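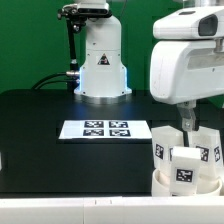 Week 5 Notes: How a Federal Rule Gets Made (and How You Can Get in the Way)

Reading before class: the Administrative Procedure Act, sections 551 and 553. They're short! Print them out if you can and write all over them.
Also bring: the Wolimo packet, pages 1 to 17.

1. Where we left off

Last week we followed a bill through two chambers and onto the President's desk. Most students came away thinking that the law was finished at that point. For a lot of statutes, the signature is where the interesting part starts (I admit to a bias, I love this stuff). Congress writes something like "the agency shall set standards to protect the safety of small ferries" and goes home. What counts as a small ferry? What standards? By when, and who checks? Somebody at an agency has to answer all that, and the answers can bind people just as firmly as the statute does.

A few words we'll use all week:

Statute – passed by Congress, signed by the President (or passed over a veto). Found in the U.S. Code.

Regulation or rule – written by an agency under power given to it by a statute. Found in the Code of Federal Regulations, the CFR.

Guidance – letters, manuals, Q and A pages. Tells you how the agency reads the law. Not supposed to bind anyone, although people who get the letters often feel pretty bound.

Executive order – a direction from the President, mostly aimed at the agencies themselves. It can tell an agency to start work on a rule. It can't give the agency a power that Congress didn't.

Please keep those four apart in your papers. Half of the red ink on the last set was about mixing up the first two.

2. The basic path

The usual route is called notice-and-comment rulemaking, or informal rulemaking. "Informal" is a funny name for a process that can run for years and fill a room with paper, but it's there to separate it from formal rulemaking, which looks more like a trial and is rare today.

Authority. The agency has to point to a statute that lets it act. Look for this first in any proposed rule. It's usually one dull line near the top, and whole cases have been won and lost on it.

Drafting. Agency staff write a proposal with lawyers, economists and technical people. Many significant rules from executive branch agencies go to the Office of Information and Regulatory Affairs, inside the White House budget office, for review. OIRA is pronounced "oh-eye-ra." You'll sound very well informed if you say it out loud at a family dinner.

Notice. The proposal is published in the Federal Register. Section 553 requires the notice to give either the terms of the proposed rule or a description of the subjects and issues involved. In practice you normally get the full text, plus a long introduction called the preamble. Read the preamble! It's where the agency explains itself in something close to plain English.

Comment. Anybody may write in. You don't have to be a lawyer, a voter or a citizen. The APA sets no minimum number of days for this, which surprises people. Thirty and sixty days are both common.

Final rule. The agency reads what came in, changes the text or leaves it alone, and publishes again, this time with what the statute calls "a concise general statement of their basis and purpose." Go look at a recent one and tell me if you think it's concise.

Effective date. Generally at least 30 days after publication, with exceptions. Major rules normally wait 60 days under the Congressional Review Act.

3. Our running case: the Wolimo ferry rule

We'll use the Wolimo packet for the rest of the unit. It's a teaching case written for this course, so don't go hunting for it in the CFR. The facts:

Wolimo is a coastal district with small passenger ferries. Under its statute, the agency may set "reasonable safety standards for vessels carrying passengers for hire." It proposes that every ferry carry a second emergency radio, that crews drill twice a season, and that operators keep drill records for 8 years. The comment period runs 43 days. By the close, 2123 comments have come in.

Three of the commenters matter for us.

Duvska, the largest operator. Supports the radio rule (its boats already have two) and objects to the recordkeeping. Its comment is long, with cost tables attached.

Gavalas, a village at the far end of the route, served by one boat. The village council writes a single page. It says the owner will quit if the rule passes as written, and that in winter the boat is the only way to reach a clinic.

Grirurico, a company that sells radios. It wants the rule to require a feature that, by a happy chance, only its own model offers.

Spend ten minutes with a partner on this before you read on. Which comment does the agency have to answer? Which would you answer first if you worked there? Those are two separate questions and your answers may not match.

4. What counts as a good comment

Comments aren't votes. I'll say it again in the review session and I'll say it at the exam door. If 2000 of the Wolimo comments are the same form letter, the agency can group them and respond once. It's allowed to notice that many people care, and sensible agencies do, but a head count doesn't decide the matter.

What the courts look for is whether the agency responded to significant comments, meaning those that raise a point which, if true, would call for a change in the rule or cast doubt on its reasoning. Read the Gavalas page with that in mind. It's one sheet of paper, no tables, and it raises a cost the agency never considered in its preamble: loss of service to people with no other transport. Ignore that and the whole rule may be in trouble. I find this thrilling, and I hope you will too by the end of the week.

Things that tend to help a comment:
Naming the exact section you're writing about.
Facts the agency may not have, such as what a radio costs to install on a wooden hull or how many crew members are on shift in February.
An alternative. "Keep records for two years" gives the staff something to work with.
Answering the questions the agency asked. Preambles often include a list of them and hardly anyone looks.

5. Logical outgrowth

Suppose the final Wolimo rule drops the second radio and bans night sailings. Not a word about night sailings appeared in the proposal. Can the agency do that?

Probably not without a new round of notice. The test is whether the final rule is a "logical outgrowth" of the proposal: should an interested person have expected that this change was possible? A move from 8 years of records down to five is easy. A brand new ban on sailing after dark is a different animal – the operators had no fair chance to speak to it.

Harder version for discussion: the proposal asks, in a footnote, for "views on operating conditions generally." Does the footnote save the ban? Argue both sides. Use the footnote's actual words.

6. Ways around the process

Section 553 has exceptions, and you should know them cold.

Interpretive rules and general statements of policy. No notice and comment needed. Expect a fight over the label, with the agency saying "we only explained" and the challenger saying "you changed what we have to do."

Rules about the agency's own organization, procedure or practice.

Good cause. Notice may be skipped when it would be "impracticable, unnecessary, or contrary to the public interest." The agency must say so and give its reasons in the rule. Courts read this one narrowly. Being in a hurry because a deadline was missed isn't much of an excuse.

Also note the subject exceptions in 553(a), for military and foreign affairs functions, and for agency management or personnel, public property, loans, grants, benefits or contracts. Some agencies use notice and comment for these anyway.

7. After the rule is final

Congress may pass a joint resolution of disapproval under the Congressional Review Act. If it becomes law, the rule is gone, and the agency can't reissue it in substantially the same form unless a later law allows it.

A court may set the rule aside. The section to know is 706, and the phrase is "arbitrary, capricious, an abuse of discretion, or otherwise not in accordance with law." We'll spend all of Week 6 on those words, including how judges now read unclear statutes for themselves after the end of Chevron deference in 2024.

A later administration may repeal the rule. Repealing a legislative rule generally takes the same process as making it, so back to notice, comment and a reasoned explanation.

8. For next time

Write a comment of no more than two pages on the Wolimo proposal, from the position of Duvska, Gavalas or Grirurico. Cite at least one section of the proposal and suggest replacement text. Grirurico is the hardest and the most fun. You may not simply say that your product is better.

Swap drafts with your partner before you hand it in. Your partner plays agency staff and writes one paragraph in reply, which gets stapled to the back. Both are graded.

Printed copies, please, in the tray by 4 p.m. Spare packets are on the shelf under the tray, and pages 12 and 13 were switched in the first batch, so check yours.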